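Minutes - Tremham site, automation catch-up, April

We started at 2 and I took the notes again, so blame me (Bernadette Perrin) for anything I got wrong. Apologies from the Zurnberg office, who couldn't get the call to connect.

Picking arm on line 6. Merrick's trial has been extended to the end of the month. The arm handles nearly 300 boxes a shift and the packers want to know what happens to their hours. Answer from management: no cuts to hours this year, and they'll put that in writing. Big relief all round! The packers also asked to be in the room when the next targets get set - agreed.

Floor pickups. We spent ages on this one. Bending for dropped boxes is the job everyone would happily hand over, so we went through the simulation work and looked at the pudding mix setup.

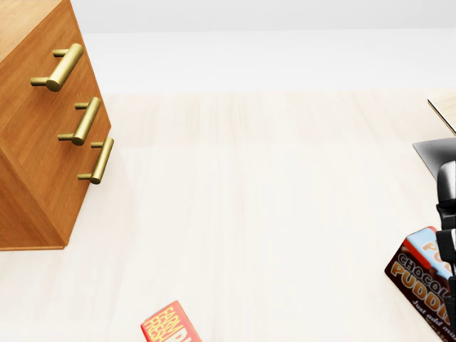
Simulated floor pickup, gripper beside the chocolate pudding box.

Two of the packers said real dropped boxes end up dented and shoved under things, and could the simulation please include that. Merrick will pass it on to the Clarkora team.

Training. We have a budget of $2000 for getting packers signed off to clear faults themselves, so they aren't stuck waiting for a technician. I'd love to see night shift go first (they always get the leftovers) and most people agreed. I'll put the sign-up sheet by the time clock.

Any other business: the warning beeper is still too loud. Merrick to turn it down before next meeting.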